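February 2022 - notebook, build and file server cleanup

Picking up from Hubert's notes. The file server at Liltalstead was down to 31 GB free on the data volume when I started. Most of the growth is in the scratch tree, which has had no retention rule since it was set up. Ustyna wants a scheduled job in place before the next batch of imports from Cieślak.

## Starting state

- Data volume: single NTFS partition, compression off, 8.3 name creation still on.
- Scratch tree: 1,201 top-level folders, named by job number. Older ones have a trailing underscore from the previous naming scheme.
- Existing task: a batch file calling `forfiles`, set to run nightly. Last result 0x1, so it has been failing.

The 0x1 is what `forfiles` returns when it finds no matching files, but it also returns it for a bad path, and the task log does not say which. Ran it by hand:

```
forfiles /p D:\scratch /s /d -28 /c "cmd /c echo @path"
```

Output was normal from an elevated prompt. Under the service account it stopped with access denied on the second folder. The account had lost Modify on the subfolders created by the Wevurier sync client, which writes explicit ACLs and turns off inheritance.

## Permissions

Saved the current ACLs first, then reset:

```
icacls D:\scratch /save D:\admin\scratch_acl.txt /t /c
icacls D:\scratch\* /reset /t /c /q
```

`/c` is needed on both or it quits at the first error. The reset failed on 105 files, all with paths over 260 characters. Tried the `\\?\` prefix on a handful and it worked for those, so wrote the failures to a list and looped over it. No failures on the second pass.

Note for Hubert: the sync client will put the explicit ACLs back on any folder it recreates. The setting is under Advanced in its console, "preserve source permissions". I have turned it off for the scratch target only. The archive target still has it on and should stay that way.

## Replacing forfiles

Moved to robocopy for the age filter. It handles long paths without the prefix and gives a usable log. Files go to a holding folder on the same volume and are deleted from there in a separate step.

```
robocopy D:\scratch D:\holding /e /mov /minage:28 /xd keep /r:1 /w:1 /np /log+:D:\admin\scratch.log
```

Points to remember:

- `/mov` moves files and leaves the folders. `/move` takes the folders as well and removed two empty job folders that Oleo expects to exist. Recreated both by hand.
- `/minage` goes by last modified time. Files unpacked from an old archive keep their old date and get swept the same night. Anything imported that way has to go under `keep`.
- Exit codes below 8 are not failures. Task Scheduler shows 1 or 3 in the last result column and it looks like an error. Wrapped it in a batch file that exits 0 for anything under 8.
- `/l` lists only. Ran with `/l` twice and compared against Hubert's folder list before the real run.

The Oleo thumbnail cache is a separate matter. It sits inside each job folder as `.cache` and is rebuilt on demand, so it can be removed at any age. The attribute is hidden + system, and a plain `del` skips it:

```
for /d /r D:\scratch %%d in (.cache*) do @if exist "%%d" rd /s /q "%%d"
```

Double percent signs in the batch file, single at the prompt. Lost some time on that. Also stop the Oleo indexer first (`net stop oleoidx`), otherwise it holds a handle on the newest cache folder and the delete fails without a useful message.

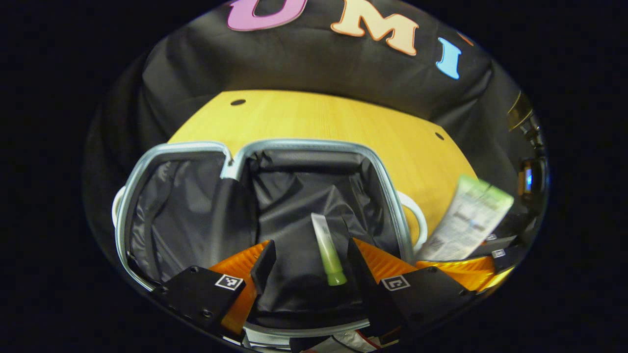

## Task Scheduler settings

- Run whether user is logged on or not, highest privileges.
- "Start in" filled in, no quotes. With quotes the task fails with 0x8007010B.
- Stop if running longer than two hours.
- If already running: do not start a new instance.

Exported the task to XML and put it in the admin folder next to the batch file.

## Result and open items

First full run finished with exit code 3, zero failed files. The holding folder has not been emptied. Ustyna asked for it to be kept until she has checked the Cieślak jobs against her own list.

Open:

- Turn off 8.3 names on the data volume. `fsutil 8dot3name query D:` reports enabled. Check first whether Oleo has any short paths in its registry keys - `fsutil 8dot3name scan` will list them.
- The log is opened with `/log+` and will grow without limit. Rotate monthly.
- Shadow copies are still on for this volume, so deleting from holding may free less than expected. Check with `vssadmin list shadowstorage` before and after.
- Hubert to confirm which of the trailing-underscore folders can be moved to the archive target.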